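Cleaning up the white table

Feb 4, 2018

I have been putting off the table in the back room since July. It came with us when we left the apartment in Ziltonville and it has been used for everything since then: cutting paper, fixing a lamp, sorting screws, eating lunch when the kitchen was full of boxes. It is a plain white table with a laminate top. Riaan Swanepoel sold it to me when he closed his workshop, and he told me at the time that the top was the only part worth having. The legs he had were bent, so I bought a set from Skukico and screwed them on myself.

This weekend I finally cleared everything off it. That took longer than the cleaning. I had three piles on there, and under the piles there was a second layer of things I had given up looking for, including the small level and a library card that is no longer any good. Most of it went into the drawers by the door. The paint samples went in the trash. I kept a jar of washers that I will probably never open.

With the top clear I could see what I was dealing with. I had remembered it as white. It is white in the sense that it started out that way. Years of sliding boxes and metal rulers across it have left it kind of gray and flat looking, and there were smears that I had been setting my coffee down on every day without noticing. In the evening with only the one lamp on, you would never know. By day it shows.

The worst part was the back edge. That side gets skipped every time, because when you wipe a table you stand at the front and you push everything away from you. I have done that for years. Crumbs, sawdust, eraser bits, whatever it is that comes off old cardboard, all of it goes to the back and stays there.

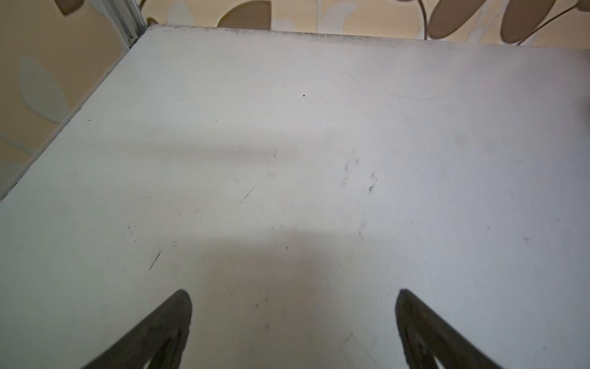 The top with everything off it. Dirt along the back edge, heaviest left of center.

I started with a dry brush and the vacuum, and I'm glad I did. The first time I cleaned this table, back in the apartment, I went straight in with a wet sponge and made a gray paste that I then spread over the entire surface. So this time: brush, vacuum with the narrow nozzle along the back, then a dry cloth. That took care of the dust you could pick up with a finger. It did not do much for the part that had settled in along the edge.

For the next round I used warm water with a little dish soap and a cotton rag, wrung out hard. I don't like to get a board like this wet at the edges. Once water gets under the laminate the core swells up and there is no fixing it. I had a shelf go that way in the old bathroom. It got a bump along one side the size of a pencil and then the white layer started to lift.

Soap and water took off the smears with almost no effort, which was a little embarrassing considering how long they had been there. The dark specks were a mix. Some came right up. Others turned out to be tiny chips or burns from the soldering iron, and those are part of the table now.

For the back edge I made a paste of baking soda and water and put it on with an old toothbrush. I let it sit for 10 minutes, scrubbed along the line, and wiped it with a clean damp rag. Then I did that again. I went easy on it. Baking soda is mild, but it is still an abrasive, and the finish is worn enough already. After the second pass I could see a thin line where the grime had been, and I decided that was good enough for a table nobody looks at but me.

The scuffs I left alone. Jintana Wongsuwan, who used to share the workroom with me, swears by melamine sponges for these. I tried one on the underside first, and it took off the mark and also took off whatever was left of the sheen, so there was a dull patch the shape of the sponge. On top that would look worse than the scuffs do. If you have a table with a matte finish you may get away with it. Try it somewhere hidden.

I also thought about replacing the top. Thaweesak, the place out past the lumberyard, will cut a laminate board to size, and I went as far as asking Kittipong Ongart there what it would cost. He was helpful about it and said a new top in the same thickness, edges banded, would take them a week and a half. But then I would have a new top that I'd be afraid to use. The first time I put a hot glue gun down on it I would be upset. With this one I don't care, and I get more done on a table I don't care about.

What I did do is change how I wipe it. I pull toward me now, from the back to the front, and catch the dirt in my other hand or in a dustpan. It feels wrong for the first few days. I also moved the trash can to the left side, where I can sweep things off the end directly into it. Before, it was under the window and I had to carry everything across the room, so of course I didn't.

The other change is a rule about what gets to stay on the table overnight. I am allowing 5 things. At the moment these are the cutting mat, the pencil cup, the tape, the notebook and whatever I am working on. Adeel Zaidi pointed out that "whatever I am working on" could be forty pieces, and he is right, but I'm counting it as one.

The whole job took most of Saturday afternoon and a bit of this morning. The cleaning itself was under an hour. The rest was finding places for things, and I still have one box in the hall with no home, mostly cables and the spare hinges from the Terkton cabinet. If anyone local needs hinges, let me know in the comments and I'll tell you the size when I find the calipers.

Next is the shelf over the radiator. I looked at the top of it from the stepladder and got back down.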